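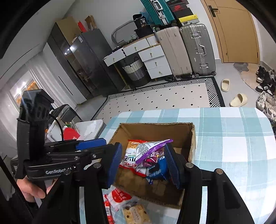 Plodstead Neighbourhood House has opened its winter snack box drive for a second year, with a target of 1,441 boxes for students living away from home. The drive runs through July and is supported by Hovo, the grocery wholesaler, and by Cervantes Freight, which will deliver the finished boxes to student residences across the region. Each one is a plain brown cardboard carton packed by hand, usually at a kitchen table, with a mix of chips, biscuits and sweets. A red and white bag with Korean lettering, a purple snack bag and a blue and white package make a good start on a carton, with space left at the back for a packaged biscuit or pastry with chocolate chips.

Last year the drive sent out 227 boxes, all of them to first-year students at the Gronum campus. This year it has been extended to apprentices and to students in private rentals, who can register through the Neighbourhood House website or at the front desk.

Drive coordinator Baltazar Solís said the change followed requests from families.

"We had parents ringing from four or five hours away, asking if their kid could be added to the list," Mr Solís said. "Most of those kids weren't in a residence, so we had to tell them no. This year the answer is yes, provided the form is in on time."

Households, sporting clubs and workplaces are invited to pack one box or several. Flat cartons are available free of charge from the Neighbourhood House and from the Hovo counter on the Gronum road. They come with a sheet of packing tape labels and a card for a short note to the student. Notes should use first names only.

Each box should hold at least 6 items. Packets must be sealed, in their original wrapping and with the ingredients list readable. Where the ingredients are printed in another language, packers are asked to write the main allergens in English on the card — the front desk can help with Korean, Spanish and Vietnamese labels. Home baking, glass jars and anything that needs refrigeration cannot be accepted.

Crisóforo Esquivel, who manages the packing room, said the most common problem last year was crushed chips.

"People put the tins in last and the chips end up underneath," Mr Esquivel said. "Lay everything out on the table before you start. Heavy things go flat on the bottom, bags on top, and fold the flaps over without forcing them. If the flaps won't close, take something out and start a second box."

Mr Esquivel said single wrapped biscuits and small bars were useful for filling gaps along the sides, and that there was no need for shredded paper or bubble wrap.

Imported snacks were the items students mentioned most often in last year's feedback forms. Hovo has agreed to supply mixed packs from its Korean, Japanese and Mexican ranges at cost to anyone packing for the drive. The mixed packs can be ordered at the counter until stock runs out. Cash donations will go towards the same range, and $40 covers the contents of two boxes.

Students with food allergies, and those who keep halal, kosher or vegan diets, can say so on the registration form. Their boxes will be packed separately at the Neighbourhood House from a checked list.

Finished boxes can be dropped at the side entrance of Plodstead Neighbourhood House between 9 am and 4 pm on weekdays. Cartons should be left untaped so the contents can be checked before they are sealed. Groups bringing more than ten boxes are asked to phone ahead — parking at the side entrance is limited to two vehicles.

Registrations for students close in the middle of July. The last boxes will leave the Cervantes Freight depot at the end of the month.

Media enquiries: Baltazar Solís, Drive Coordinator, Plodstead Neighbourhood House. Interviews can be arranged in the packing room on weekday mornings.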